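Lirkance: notes on a folder of towels

README, last touched in May

Hi! If you're reading this you probably downloaded the Lirkance folder and want to know what's in it, so I'll try to say that first and ramble afterwards. It's a collection of short clips and stills of household cloth being picked up, folded, unfolded, hung and put away. Dish towels, hand towels, bath towels, washcloths, a few pillowcases that snuck in. There are 1000 clips in the main folder and a much smaller bunch of stills in a folder called extras. I put it together with Lærke Holst, who did most of the folding and all of the ironing, and Gediminas Jankauskaitė, who wrote the file list and keeps it in better shape than I would.

The name doesn't mean anything. Lærke had a placeholder in the spreadsheet and we got fond of it.

How it's laid out

main/ has the clips, sorted by kind of cloth first and then by what's being done to it. So main/handtowel/fold_thirds/ is hand towels folded in thirds, and so on. If a clip has more than one thing happening (someone picks up a towel, gives it a shake, then folds it) it goes under whatever takes up the most time. We argued over that rule for a while and I still think a separate mixed folder would have been nicer, but I lost.

extras/ is stills. Mostly close views of fabric, for people who care about texture and weave.

list.csv is the table Gediminas made. One row per clip: file name, cloth kind, color word, knit or woven, size, what's being done, and a notes column. Please read the notes column! It's where all the useful complaining is.

words.txt explains the color words and the fold names. More on those below.

The cloth itself

Most of it came out of our own cupboards, plus two bags from a thrift shop. I washed everything twice before we started, and I'd do it again, especially with the thrift shop bags, because a new towel and a tired towel fold so differently. New ones spring back. You fold one in half, take your hand away, and the top layer lifts up like it's got somewhere to be. Old ones just lie down.

There are five kinds in the list:

washcloth: anything small and square
dishtowel: flat, thin, usually woven
handtowel: the middle size, the one that hangs by the sink
bathtowel: big, heavy, a pain to fold on a small table
other: pillowcases, one table runner, one thing Lærke says is a baby blanket and I say is a scarf

Knit and woven get their own column because they behave so differently. A woven dish towel holds a crease. You run your palm down the fold and it stays, and you can stack 13 of them and the pile still looks like a pile. Knitted cloth stretches when you lift it from one point and then doesn't quite go back, so the corner you were holding ends up a bit longer than its neighbors. If you've ever tried to square up a knitted dishcloth and found it had turned into a kite, you know what I'm talking about. I love them anyway, they're the nicest ones to dry a glass with.

Fold names

half: one fold, short edge to short edge
quarter: half, then half again
thirds: long edges in toward the middle, one over the other
roll: any roll, loose or tight, we gave up on telling them apart
drape: hung over something, no fold to speak of
heap: dropped and left there

I want to say a word for heap. When we began we threw those clips out as mistakes. Then Lærke pointed out that most towels in most houses spend most of their lives in a heap, and she was completely right, so from there on we kept them. The early ones are gone, sorry. If you count up the rows you'll see heap is the smallest group by a good margin and that's the reason.

Thirds is the one I'd check most carefully if you're using the labels for anything serious. Lærke folds in thirds the way her mother did, with the raw edge tucked inside, and I fold in thirds the way I saw on the back of a laundry soap box as a kid, with the edge on top. We both wrote "thirds." The notes column says "edge in" or "edge out" for the later rows but the early ones don't say, and I haven't gone back through them.

Color words

We kept these short on purpose: white, cream, gray, blue, green, yellow, red, brown, pattern. No teal. Teal was a whole evening.

Blue took the most work. We have a lot of blue cloth (apparently everybody gives everybody blue towels) and it runs from a washed-out denim sort of shade up to a very strong royal blue. In the first version of the list they were all just "blue," and then somebody at Burkano, the little repair and sewing club where I spend too many evenings, asked if she could pull out only the bright ones for a quilt project and I couldn't help her at all. So now there's a second column, shade, with light, mid, bright and dark in it. It's filled in for blue and green. The other colors still say "n/a," which is really me saying I ran out of steam.
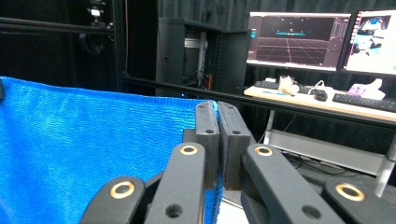 Bright is the shade I trust most, as the mid ones shift around with the light. Under the lamp in the evening a mid blue goes nearly gray, and next to a window it's a different towel. We tried to pick the color word with the cloth in hand, standing in daylight, and not from the clip. If a clip looks wrong to you compared with its label, that's probably what happened, and I'd go with the label.

The fine ribbed cloths are another thing to keep an eye on. Rows of stitching catch light along the ridges, so one towel can look like two shades in a single view, lighter up top and deeper where it falls away. Still one color word per cloth. Gediminas wanted a column for ribbing and I said we could have it when he filled it in, and as of now 28 rows have a value.

Things I know are wrong

A few of the dish towels are listed as hand towels. It started as a typo and then got copied down the column.

The table runner shows up under other and also once under dishtowel. It's the same runner.

Some bath towel clips stop before the fold is finished. The notes column says "short" on the ones I caught.

Anything with "iyamu" in the notes is from the Iyamu batch, which is our name for the bag of towels from Lærke's old apartment. Those had been in storage for years and had sharp creases down the middle that two washes didn't get out. They'll fold along the old line whether you want them to or not. I'd leave them out if you're looking at how a cloth settles by itself, and I'd definitely keep them in if you're interested in creases, they're wonderful for that.

Size is measured flat, on the table, smoothed by hand. Knitted ones are plus or minus whatever mood they were in.

Using it

Go ahead! Use it for whatever you like, sewing classes, drawing practice, sorting experiments, teaching a teenager to fold (good luck). We'd like a mention by name if you put something out in public, but we won't chase you. Please don't sell the folder as it stands.

If you use only part of it, tell people which part. The first batch and the later ones were labeled with slightly different rules, as you'll have gathered, and mixing them without saying so will confuse someone. The batch number is the first digit of the file name.

If you want to add to it

Yes please, and especially heaps. We'd also love more waffle weave, more linen, and anything with a fringe, as we have exactly zero fringe. Wash it first. Fill in every column you can, leave blank what you aren't sure of, and don't write "n/a" where you mean "I don't know" (I realize I'm the one who did this).

Put a new kind of fold in words.txt before you use it in the list. One plain sentence is plenty. Arer, the fold name from a contributor's batch, got in without a definition and it took us three weeks of messages to find out it was a quarter fold with one corner turned back. It's a lovely fold. It's in words.txt now.

Changes

Version 3: shade column added for blue and green. Heaps put in their own folder. Runner still listed twice.

Version 2: knit and woven column. Notes column. Took out a set of napkins that belonged to somebody who wanted them kept private, fair enough.

Version 1: just a folder and a lot of hope.

Gediminas answers questions about the file list and Lærke answers questions about ironing. I'll take the rest, usually in the evening after the dishes are done.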